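Pullby Publishes Results of Household Chore Trial: Cloth Handling Still the Slow Part

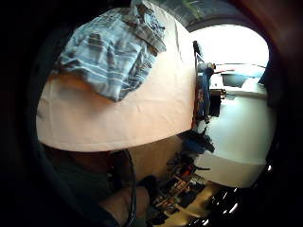 A blue-and-white striped cloth on peach fabric, seen through a wide-angle lens on a hand-held gripper.

WALTPORT, Wednesday, April 3, 2024 — Pullby, the automation company based in Waltport, today released the results of its first trial of ordinary household chores done by machine. The trial ran through February in borrowed apartments and in the back room of the Jonside housewares store. The company's short answer to the question of whether machines can do these chores yet is that they can do some of them, slowly, and with a person close by.

The trial covered 413 attempts at six chores: folding small cloths, clearing a table, sorting loose parts into bins, loading a dish rack, shelving boxed goods and wiping a counter. An attempt counted as finished only if no one touched the machine or the objects from start to end.

Shelving boxed goods went best. Wiping a counter was close behind, as long as the counter had been cleared first. Folding small cloths and sorting loose parts came last, and Pullby does not plan to offer either one to customers this year.

"A box is the same shape every time you pick it up," said Joana Vieira, head of trials at Pullby. "A hand towel isn't. You drop it on a bed or a chair and it lands a new way, and the machine has to find a corner before it can do anything else. Most of our lost time was spent looking for corners."

Striped and patterned cloths were harder than plain ones in the early sessions. The team changed its training material halfway through the month, adding more recordings of people doing the same work by hand with a gripper tool. Results on patterned cloth improved after the change but did not catch up with plain cloth.

Clutter was the other main cause of failed attempts. Thin cables, sticks and small flat pieces lying across one another were often picked up together or pushed off the work surface. Declan Fothergill, who manages the Jonside store, said his staff sort returned parts by hand and will go on doing so.

"I'd take the shelving machine tomorrow," Fothergill said. "For the parts drawer I would want to see it work for a full week with my own stock."

Pullby will run a second trial with Arruda, a laundry and linen service. It will cover two chores only, folding hand towels and stacking them — both with a worker at the same table. Tomás Prata will lead the work for Arruda and Seraina Ortner for Pullby. Attempts will be scored under the same rule, and the results will be published whether or not they are better than the first set.

A written summary of the February trial, with results for each chore and notes on failed attempts, is available from Pullby on request.

About Pullby
Pullby builds and tests light automation for homes and small stores. Its offices and workshop are in Waltport.

Press contact
Ginevra Sala, Pullby, Waltport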